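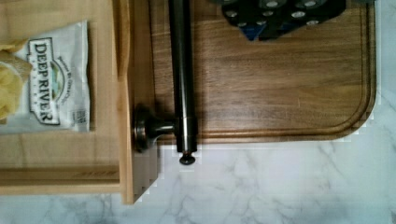

A Deep River snack bag on a wooden tray.

Nuldale's council wants its office staff back at their desks five days a week by April. The draft rule covers 34 posts. It gives no cost for the change.

Apinya Saengthong, who speaks for the staff union, asked for one in writing and got a floor plan. The plan shows 29 desks.

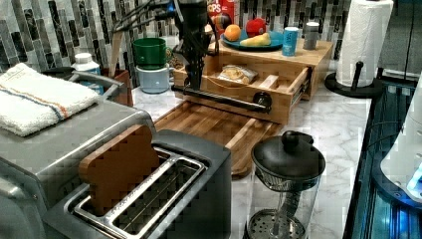 Kitchen counter with a two-slot toaster.

Klinhom faced the same shortfall and set a minimum of two office days. That rule can be checked against a desk count. Nuldale's cannot, and it should be withdrawn until the numbers agree. 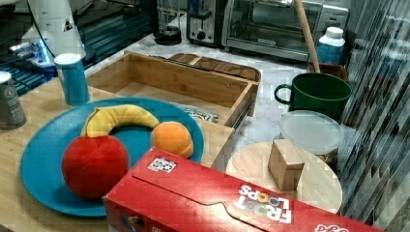

What the council should publish first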